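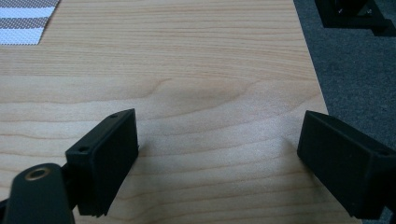 홈 | 제품 | 설명서 | 부품 주문 | 문의

4장. 원목 상판 오일 마감과 관리

이 장은 Juritz 식탁의 상판을 처음 마감하는 방법과 사용 중에 다시 마감하는 방법을 다룹니다. 다리와 가로대 조립은 3장을 먼저 끝내십시오. 상판을 도장 제품(품번 끝자리가 L인 제품)으로 구입한 경우에는 4.5절과 4.6절만 해당됩니다.

마감에 쓰는 오일은 Pinorine 하드 오일 3755입니다. 다른 회사 오일을 이미 바른 상판에는 덧바르지 말고, 기존 마감을 완전히 갈아 낸 다음 작업하십시오.

4.1 준비물

- 하드 오일 3755 한 통
- 보풀이 없는 면 헝겊 여러 장
- 사포 240방, 400방, 1000방
- 평평한 사포 받침(코르크 또는 고무)
- 니트릴 장갑, 방진 마스크
- 뚜껑이 있는 금속 용기와 물
- 마스킹 테이프

오일은 쓰기 전날 작업할 방에 옮겨 둡니다. 차가운 곳에 보관하던 오일은 점도가 높아 얇게 펴지지 않습니다.

주의: 오일이 묻은 헝겊은 뭉쳐 두면 스스로 열이 나서 불이 붙을 수 있습니다. 사용한 헝겊은 곧바로 물에 적셔 금속 용기에 넣고 뚜껑을 닫으십시오. 버릴 때는 거주 지역의 폐기물 배출 기준을 따르십시오.

4.2 상판 면 고르기

1. 방의 창문을 닫고 선풍기를 끕니다. 먼지가 움직이지 않게 한 상태에서 시작합니다.
2. 물을 꼭 짠 헝겊으로 상판 전체를 한 번 닦습니다. 표면의 잔털이 일어섭니다.
3. 상판이 완전히 마를 때까지 기다립니다. 보통 두 시간이면 되지만 장마철에는 하룻밤을 두십시오.
4. 240방 사포를 받침에 감아 결을 따라 밉니다. 결을 가로질러 밀면 흠이 남고, 이 흠은 오일을 바른 뒤에 더 진하게 드러납니다.
5. 400방으로 바꾸어 같은 방향으로 한 번 더 밉니다. 힘을 주지 말고 받침의 무게만으로 움직입니다.
6. 모서리는 사포를 손가락에 감아 가볍게 두세 번만 지나갑니다. 많이 갈면 모서리의 둥글기가 달라집니다.
7. 진공청소기의 솔 노즐로 가루를 빨아들인 다음 마른 헝겊으로 닦습니다.

참고: 전동 샌더를 쓸 경우 진동 폭이 2 mm 이하인 제품을 쓰고, 한자리에 멈추지 마십시오. 회전식 그라인더는 쓸 수 없습니다. 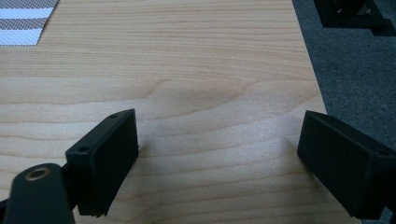
그림 4-1. 결이 대체로 가로로 흐르는 밝은색 원목 상판

산처럼 솟은 무늬가 있는 부분은 결의 방향이 조금씩 달라집니다. 이런 곳에서도 사포는 무늬를 따라 돌리지 말고 상판의 긴 방향으로 곧게 움직입니다. 무늬가 진한 부분은 오일을 더 빨리 빨아들이거나 반대로 덜 빨아들일 수 있으며 제품 불량이 아닙니다.

4.3 오일 바르기

1. 오일 통을 흔들지 말고 나무 막대로 바닥까지 천천히 젓습니다. 흔들면 기포가 생깁니다.
2. 다리 윗부분과 가로대에 마스킹 테이프를 붙입니다.
3. 상판 뒷면부터 시작합니다. 뒷면을 바르지 않으면 습기를 먹는 양이 앞뒤가 달라져 상판이 휠 수 있습니다.
4. 헝겊에 오일을 조금 묻혀 결 방향으로 얇게 폅니다. 상판에 오일을 직접 붓지 마십시오.
5. 15분 동안 그대로 둡니다.
6. 남은 오일을 마른 헝겊으로 모두 닦아 냅니다. 손바닥으로 쓸었을 때 미끄럽거나 끈적이는 곳이 있으면 헝겊을 바꾸어 다시 닦습니다.
7. 뒷면이 마르면 상판을 뒤집어 앞면과 옆면을 같은 방법으로 바릅니다. 반드시 두 사람이 드십시오.
8. 열두 시간 뒤 1000방 사포로 앞면을 아주 가볍게 문지르고 가루를 닦습니다.
9. 두 번째로 오일을 바릅니다. 첫 번째보다 적은 양을 씁니다.

마구리면(나이테가 보이는 짧은 쪽 옆면)은 오일을 많이 빨아들입니다. 두 번째 작업 뒤에도 색이 뿌옇게 남으면 마구리면만 한 번 더 바르십시오.

주의: 닦아 내지 않은 오일이 굳으면 표면에 끈적한 막이 생깁니다. 이때는 새 오일을 적신 헝겊으로 막을 녹여 닦고, 그래도 남으면 400방 사포로 갈아 낸 뒤 4.3절을 처음부터 다시 진행합니다. 시너나 아세톤은 쓰지 마십시오.

4.4 건조

작업이 끝난 뒤에는 창문을 조금 열어 환기합니다. 난방기 바람이나 직사광선으로 건조를 서두르지 마십시오. 만졌을 때 마른 느낌이 들더라도 속까지 굳은 것은 아닙니다.

- 첫날: 아무것도 올리지 않습니다.
- 이튿날부터: 가벼운 물건을 올릴 수 있습니다. 끌지 말고 들어서 옮깁니다.
- 일주일 뒤: 평소처럼 사용합니다. 식탁보와 고무 받침은 이때부터 쓸 수 있습니다.
- 이 기간에는 물걸레질을 하지 않습니다. 물을 흘렸으면 바로 눌러 흡수시킵니다.

February 이전에 출고된 상판에는 구형 오일이 동봉되어 있습니다. 통에 Jukeo 표시가 있으면 구형이며, 건조 기간을 두 배로 잡으십시오. 구형 오일과 3755를 섞어 쓰면 안 됩니다.
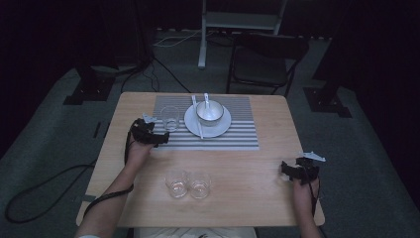 최종 수정: 2026년 7월 28일 | 작성: Delyth Gethin, 설명서 담당

4.5 평소 관리

마른 헝겊이나 꼭 짠 헝겊으로 결 방향을 따라 닦습니다. 기름기가 있을 때는 중성 세제를 물에 묽게 풀어 헝겊에 적신 다음 닦고, 맑은 물로 적셔 짠 헝겊으로 세제를 닦아 냅니다. 마지막에는 마른 헝겊으로 물기를 없앱니다.

쓰지 말아야 할 것:
- 멜라민 스펀지, 철 수세미, 연마 크림
- 염소계 표백제와 암모니아가 든 유리 세정제
- 스팀 청소기
- 실리콘이 든 가구 광택제(나중에 오일이 스며들지 않습니다)

찬 음료를 담은 잔이나 화병에는 받침을 사용하십시오. 천이나 직조로 된 받침은 젖은 채 오래 두면 상판에 자국을 남기므로 식사가 끝나면 걷어서 말립니다. 뜨거운 냄비는 다리가 있는 냄비 받침에 올립니다. 얇은 코르크판 한 장으로는 열을 막기에 부족합니다.

새 원목은 빛을 받으면 색이 변합니다. 처음 몇 달 동안은 같은 자리에 물건을 계속 두지 말고 가끔 위치를 바꾸십시오. 가려져 있던 곳의 밝은 자국은 물건을 치운 뒤 시간이 지나면서 옅어집니다.

실내 습도는 40~60%가 알맞습니다. 겨울에 바닥 난방을 하는 방에서는 상판이 줄어들어 이음매가 손끝에 느껴질 수 있습니다. 상판 고정 나사의 구멍은 이 움직임에 맞추어 길쭉하게 뚫려 있으니 나사를 지나치게 조이지 마십시오.

4.6 자국과 흠 손보기

물 자국(하얀 테두리)
1. 하루 정도 그대로 말립니다. 얕은 자국은 저절로 사라지기도 합니다.
2. 남아 있으면 1000방 사포로 결을 따라 가볍게 문지릅니다.
3. 오일을 한 방울 묻힌 헝겊으로 자국보다 넓게 펴 바르고 15분 뒤 닦습니다.

눌린 자국
1. 젖은 헝겊을 눌린 곳에 올리고 10분간 둡니다.
2. 다리미를 중간 온도로 맞추어 헝겊 위에 몇 초씩 댑니다. 헝겊이 마르기 전에 뗍니다.
3. 완전히 마르면 400방과 1000방 순서로 고르고 오일을 바릅니다.

검은 얼룩
쇠와 물이 함께 닿아 생기는 얼룩입니다. 사포로 지워지지 않을 때는 더 깊이 갈지 말고 고객 지원으로 연락하십시오.

주의: 도장 제품(L)에는 이 절의 사포와 다리미 작업을 하지 마십시오. 도막이 벗겨지며 부분 보수가 되지 않습니다. 도장 제품의 보수는 James 보수 키트에 든 안내서를 따릅니다.

4.7 다시 마감하는 시기

상판에 물을 몇 방울 떨어뜨려 봅니다. 물방울이 둥글게 맺히면 그대로 사용해도 됩니다. 물이 퍼지면서 나무색이 짙어지면 다시 바를 때입니다. 매일 쓰는 식탁은 한 해에 한 번이 보통입니다.

다시 바를 때는 4.2절의 6번까지를 생략하고 400방 사포로 한 번만 고른 다음 가루를 없애고, 4.3절의 4번부터 6번까지 진행합니다. 뒷면은 처음 한 번으로 충분합니다.

남은 오일은 뚜껑을 꼭 닫아 서늘한 곳에 두고, 표면에 굳은 막이 생긴 오일은 쓰지 마십시오.

다음: 5장. 확장판 끼우기와 분리

Pinorine 고객 지원 | 문의 양식 | © Pinorine | 맨 위로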